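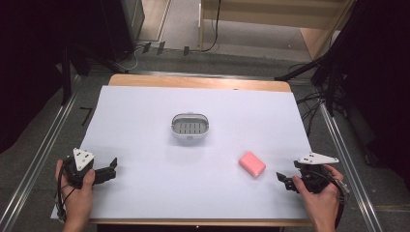

Why did the arm drive its fingers into the table during replay?

The tracking software reported the wrong orientation for the right gripper, and the replay stage accepted that value without checking it.

5.2 Orientation flips in recorded demonstrations

The fault came to light in July, in the first week of replay trials at the Trastham laboratory. The task was a simple one: a bar of soap is picked up from a white sheet and set down on a soap dish. A person demonstrates the task with a gripper in each hand, and the motion is later repeated by a pair of Farah arms. Each hand-held gripper carries a white triangular plate with black circular markers, from which the Barer tracking software works out position and orientation.

During one replay the right arm approached the soap as expected, then turned its wrist through 90 degrees and moved down. The fingers met the table before the Matden safety controller cut power to the joints. No person was inside the working area. One finger was bent at its mounting and had to be replaced, and the sheet was torn. Trials were stopped for the rest of that day.

The recording was examined by Nizar Atallah, who found that the flip was already present in the raw tracking data. It lasted for only a few samples. The position of the plate was reported correctly throughout; the orientation alone was wrong, and it returned to a correct value before the grasp was complete. A person watching a plot of position would have seen nothing unusual. The smoothing step applied before replay made matters worse, as it spread the short error over a longer stretch of motion and so turned a jump that the controller would have refused into a turn that it allowed.

The error depends on how the plate is held. When a plate stands well up towards the tracking cameras, the pattern of markers can be matched in one way only. When it is laid flatter, as happens when the wrist is rolled to bring the fingers to the side of the soap, the cameras see the markers from a shallow angle and a second match becomes almost as good as the first. The software then chooses between two answers on the basis of very small differences. Demonstrators tend to roll the right hand more than the left in this task, and all the flips we found were on the right gripper.

We considered whether the camera on the gripper could be used to catch the fault. In principle it can: a true turn of the wrist should shift the view past the fingers, and a false one should leave it unchanged. In practice the check fails where it is most needed. The sheet offers almost nothing to follow, and when neither the soap nor the dish is in view there is no reliable way to measure turning from the images (Figure 3).

Figure 3. View from the camera on a hand-held gripper. The fingers are open, with only plain grey between them. 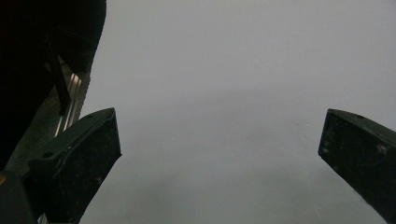

A check based on the tracking data itself was therefore adopted. Each recording is now tested before smoothing, and any change in orientation faster than a person's wrist can turn is marked as a fault. Marked recordings are set aside and are not repaired. We tried filling the gap from the samples on either side, but the result was poor when the flip fell close to the moment of grasp — the point at which small errors in angle matter most.

The test was run over the full set of recordings made before the incident. It marked 12 of them, including the one that had been replayed. Nine were confirmed as flips by hand. The other three contained rapid but real movements and were returned to the set.

Two changes were also made to the replay procedure. The first run of any new recording is now carried out with the table removed, and the lowest permitted height of the fingers is set 5 mm above the sheet until that run has been completed. The second limit has a cost — the soap cannot be grasped properly during the check run, so a separate run is needed to confirm the grasp.

Neither change deals with the cause. A plate with markers at differing heights should remove the second match altogether, and a trial version is being made. Until it has been tested, demonstrators are asked to keep the plates raised where the task allows. The instruction is hard to follow near the soap, and we do not regard it as a safety measure.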